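Let the kids do the boring part

I help out with a robotics club on Saturdays, and every spring somebody's parent asks me when the robots are going to fight. I get it! I grew up on that stuff too. But I've come around to the opinion that the best thing a student club can do with its year is teach a machine to put one dull household thing into another dull household thing, and I'd like to argue for it here, because I keep losing this argument at the snack table.

Some background. Our club is called Hekden (don't ask, it was voted on by twelve-year-olds and it stuck) and for years we did what everybody does. We built a little wheeled thing, we entered it in the Zeltska meet in January, and it pushed foam blocks across a line for two minutes. The kids who could already code did the coding. The kids who were good with a screwdriver did the screwdriver part. Everyone else painted the banner. We had some very fine banners.

Then Oldřich Halás took over the older group and said he wanted to drop the meet for a year and do a project on learning from demonstration. You hold a gripper in each hand, you do the chore yourself, it all gets recorded, and the model learns from what you did. The project got named Oline and the goal was tidying: pick up a thing, put it in the basket, do it again. I thought it would be a disaster. I gave it until the first warm weekend.

I was wrong, and I've been trying to work out why ever since.

Part of it is that everybody can do the work. You don't need two years of programming to move a box with a gripper. You need patience and you need to care how you're doing it, and those aren't handed out in the same order as coding skill (our best demonstrator by a mile is a kid who'd spent two seasons on banners). The goal was 2000 recorded runs, and you can't get there with three star students and an audience. The whole group had to take turns, and they had to agree on what a good run even looked like. Do you bring the box in tilted or straight up? Which hand steadies the basket? Do you stop if you bump the rim, or keep going so the model sees a recovery? They argued about that last one for most of an afternoon, with real heat, and I'd take that over any foam block match I ever sat through.

The other part is that they found out how clever their own hands are. Put a gripper in a teenager's hand and ask for something they've done without thinking since they were five, and watch them get stuck. It's a wonderful face. One girl told me she went home and unloaded the dishwasher in slow motion, just noticing things. I don't know what more you could want from a science project.

Now, the case against, and I'll try to be fair to it. It's repetitive. Some kids hate it, and we did lose a couple to the drone people across town. There's no trophy. Run 181 looks an awful lot like run 180, and when a whole batch has to be thrown out, there are long faces. A friend of mine who coaches at Slanina says we're turning children into data clerks, and on a bad day I can hear what she means. If all they did was move the box and go home, I'd agree with her.

But they don't. They label the runs, they train on them, they see the thing go wrong and then they go back and look at their own demonstrations to find out who taught it that. (It's usually a habit. We had one kid who paused before every single grab, and guess what the model picked up.) That loop, from your own sloppy wrist to the machine's sloppy wrist, is the best lesson about this technology I know of. A kid who has been through it is never going to think a robot just "knows" things. 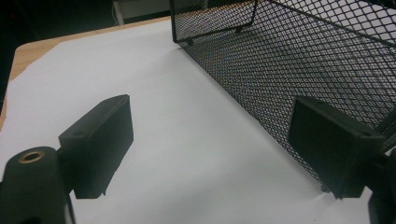
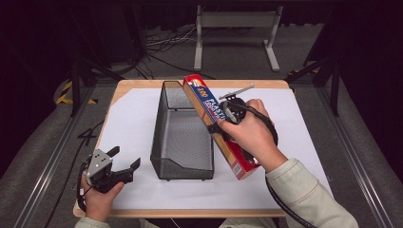
What I'd tell another club

Don't buy anything fancy for the objects. Raid your kitchen drawers and your desk. A mesh file holder and a box of plastic wrap will keep a room of kids busy for weeks, and plain paper over the table is plenty.

Keep the turns short. We settled on 7 minutes and then swap, and the grumbling dropped off right away. Wrists get tired before kids admit it.

Let them throw out bad runs themselves. If an adult does it, it feels like grading.

And if you can stand it, skip the competition for one season. Zeltska will still be there. Ours want to go back next January, as it happens, and they're already fighting over who gets to do the banner.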